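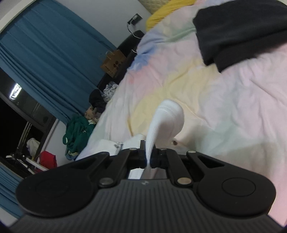
A hand-held gripper closes on a white sock during the comparison.

30/04/2020

Utholm has finished comparing 2 hand-held grippers on household laundry, and the model with ribbed jaw pads came out slightly ahead.

Each gripper was used for 70 picks on socks, shirts and towels laid out on beds. The ribbed pads held on 71 percent of the time on the first try. The smooth pads did nearly as well on towels but dropped more socks.

"Thin fabric is where you see the difference," said Soledad Prieto, who ran the tests. "On a thick towel either one will do."

The jaws will next be fitted to a Brirken arm. Results from that round are due in September.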